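Chapter 4
What a Price Tells You, and What It Doesn't

Most introductions to household economics begin with the claim that prices carry information. A high price says a thing is scarce or well made, a low one says the opposite, and shoppers act on the message. We will use this idea throughout the chapter, but you should be wary of it from the start. A price is also a piece of persuasion, set by someone who would like you to pay it.

Floor coverings are a fair place to begin. They are bought rarely, and few buyers can judge them by eye. 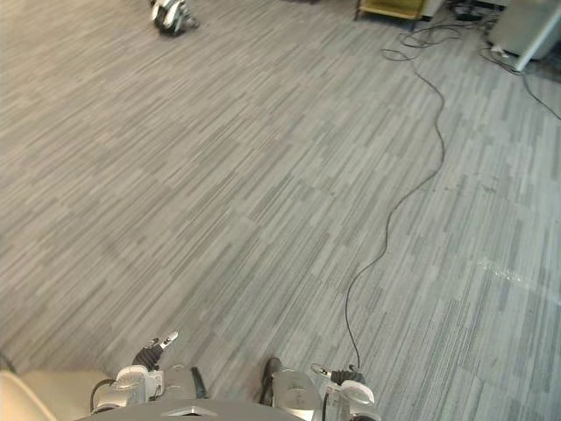 Figure 4.1 Striped carpet tiles in two shades of grey.

Suppose the furnishing chain Tradent sells a tile in its Vultidville branch under two names, Achari and Fetine, with the second priced well above the first. The textbook answer is that Fetine must be better, or it would stay on the shelf. That answer assumes buyers can tell. If they can't, the dearer tile may sell because it is dearer, and the price has told them nothing except what the shop hoped to get.
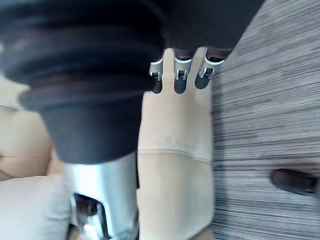 Defenders of the simple view reply that bad bargains are found out in time. Perhaps they are, for bread and soap, which we buy every week. A household that replaces its carpet every 13 years has little chance to learn from a mistake, and the shop may have changed its range twice by then.

Large furniture raises a second difficulty, the "reduced" price. A sofa marked down from 1668 to 1000 looks like a saving of 668. Whether it is one depends on how many people ever paid the first figure.

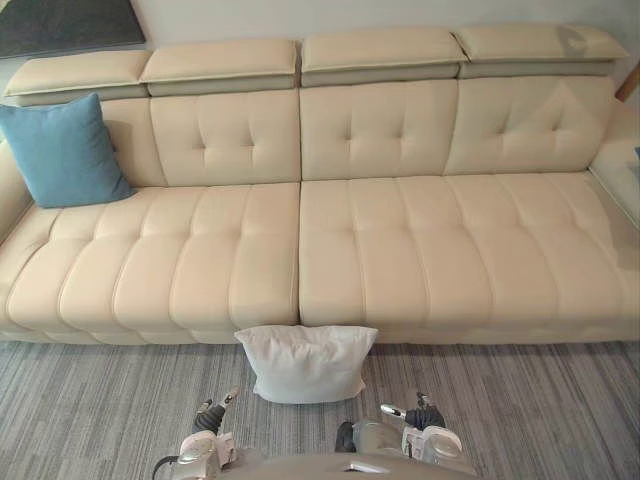

Does a marked-down price show that the buyer has saved money?
Only if the earlier price was one at which the goods were really sold, and the buyer would have bought them anyway.

Notice how much that second condition rules out. Shop surveys seldom ask about it, and the savings they report should be read with this in mind. A sale that runs until June and starts again a week later deserves even less trust.

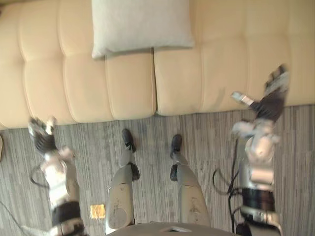
Figure 4.2 Cream sofa with padded seat sections and a pale throw pillow.

Section 4.1 sets out the standard model of price signals. Section 4.2 looks at the evidence for it, which is thinner than its supporters tend to admit.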